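Ticket nº 693 – Jeu de pignons Norkico, montage impossible sur platine
Statut : en attente fournisseur
Catégorie : pièces mécaniques / conformité
Priorité : normale
Ouvert par : atelier Pelletier
Fournisseur : Jinolier

Message initial (atelier)

Bonjour,

Nous avons reçu en mars le lot de pignons droits commandé chez vous sous la référence Norkico 339. Votre fiche indique « montage direct, sans retouche ». Je veux bien, mais chez nous le premier pignon essayé ne descend pas sur l'arbre. Il s'engage de deux ou trois millimètres, puis il se bloque de travers. Même résultat en le retournant.

Avant qu'on me réponde que l'arbre est mal ébavuré : il a été ébavuré, nettoyé au solvant, essuyé. L'ancien pignon, celui de la série précédente, passe dessus à la main et tourne sans point dur.

Merci de me dire si la cote d'alésage a changé entre les deux séries.

Réponse du support Jinolier

Bonjour,

Merci pour votre message. Aucune modification n'est enregistrée sur cette référence. Dans la majorité des cas, une difficulté d'emmanchement vient d'un résidu d'huile de protection ou d'un défaut d'alignement. Nous vous invitons à :
– dégraisser l'alésage et l'arbre ;
– laisser les pièces revenir à température ambiante ;
– présenter le pignon bien perpendiculaire à l'axe ;
– joindre des photos des pièces concernées.

Cordialement,
Support technique

Message de l'atelier, 9 h 40

J'ai refait toute votre liste, y compris la température ambiante, alors que les pièces ont passé la nuit à côté de l'arbre sur le même établi. Le résultat n'a pas bougé d'un poil. Un film d'huile qui bloque un ajustement glissant, je demande à voir. D'habitude l'huile aide plutôt. 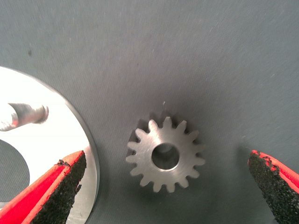 J'ajoute que la référence n'est gravée nulle part sur les pièces. Elle figure seulement sur l'étiquette du sachet, et le sachet, n'importe qui peut se tromper en le remplissant. Ma question est donc la suivante : comment vérifiez-vous, vous, qu'il s'agit bien du 339 et pas d'un voisin de catalogue ? Chez Hummont, où nous prenions ces pignons avant, chaque pièce portait un repère au marqueur électrique. C'était moche mais on savait ce qu'on montait.

Réponse du support Jinolier

Bonjour,

Nous avons bien reçu vos éléments. Le contrôle se fait par prélèvement en fin de série et le certificat de conformité couvre l'ensemble du lot. L'aspect général correspond à un pignon droit de notre gamme. Pourriez-vous mesurer l'alésage et nous indiquer l'instrument utilisé ?

Cordialement,
Support technique

Message de l'atelier, 14 h 15

« L'aspect général correspond à un pignon droit. » Merci, ça je l'avais vu.

Pour la mesure : tampon lisse entre / n'entre pas, celui de notre contrôle réception. Le côté « entre » n'entre pas. J'ai recommencé en changeant de pignon, puis avec un tampon prêté par l'atelier voisin. Idem. Je n'ai pas donné de valeur au pied à coulisse exprès : à ce niveau de précision on me dirait que l'outil n'est pas adapté, et on aurait raison.

Le certificat du lot porte le numéro 98. Le bon de livraison, lui, n'a aucun numéro de lot. Qu'est-ce qui relie l'un à l'autre ? Rien que je puisse lire sur les papiers en ma possession.

Dernier point, le chanfrein d'entrée. Votre plan en prévoit un des deux côtés. Il faudrait me confirmer que c'est toujours le cas, parce que le plan téléchargé sur votre site est à l'indice 2 et que je n'ai aucun moyen de savoir si c'est celui qui a servi à la fabrication. 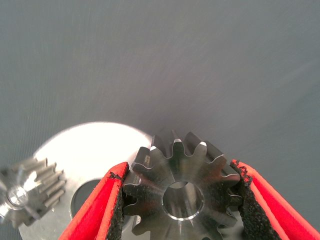 Pièce jointe 2 : pignon vu de face, denture et bord d'alésage. Disque métallique à l'arrière-plan.

Réponse du support Jinolier

Bonjour,

Le plan à l'indice 2 est bien le plan en vigueur. Votre demande est transmise au service qualité pour la correspondance entre certificat et livraison. Dans l'attente, nous vous déconseillons toute reprise de l'alésage, qui entraînerait la perte de la garantie. Un montage à la presse peut être envisagé.

Cordialement,
Support technique

Message de l'atelier, 16 h 50

Non pour la presse. L'ajustement du plan est glissant, le pignon doit pouvoir se démonter pour l'entretien. Si je l'enfonce de force, je marque l'arbre et vous me répondrez dans six mois que l'arbre est marqué.

Je ne toucherai pas non plus à l'alésage, rassurez-vous. J'attends :
– le relevé de contrôle du lot 98, avec les valeurs et pas seulement la case « conforme » cochée ;
– la confirmation écrite du lot livré chez Pelletier ;
– l'échange d'un pignon, contrôlé au tampon avant envoi, pour essai sur notre arbre.

Le reste du lot est mis de côté avec une étiquette rouge. La platine reste démontée en attendant.

Note interne (support)

Relevé de contrôle demandé à la qualité. Le client refuse la presse, ne pas reproposer. Vérifier l'ensachage de la 339. Échange d'une pièce accepté, port à notre charge. Ne pas clore le ticket avant retour de l'essai sur arbre.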